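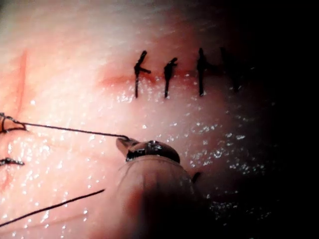
According to Provell, the new road law will pass before the rains, and the district will get its own budget line for the first time. I was told this over breakfast at the guesthouse and wrote it down, though I have heard the same promise every year I have come here.

22 Mar 2023. Second week in Skurnen. I walked to the district office in the morning to ask for the land register and was told to come back after lunch. After lunch the clerk had gone to Cemeck with the key. I read the notices in the hallway instead. One gives the new price paid to growers for dried tea, 86 a kilo, and another lists the villages that will vote in August.

The ruling party holds all the seats on the council here except two. Those two belong to the growers' league, and they mostly vote with the others. People I talked to did not seem upset about it. They wanted to talk about the bridge at Khaemba, closed 28 months now. Trucks have to go around by the upper road, and the growers pay for the extra fuel.

Foreign money was set aside for the bridge. The office says it was spent on the survey and on the approach road. I saw the approach road yesterday. It is good gravel, well drained, and it stops at the river.

Khaemba had 4000 people at the last census. The school there teaches in the local language up to fourth grade and then switches to the national one, and a lot of the children drop out at that point. I should put this in the chapter on the census – or maybe it needs a section of its own.

Power went off at six and came back a little after nine. Typed up the notes from Cemeck by flashlight, not all of them. Need to buy batteries and change money before I go north. The register again tomorrow, early, before the clerk leaves.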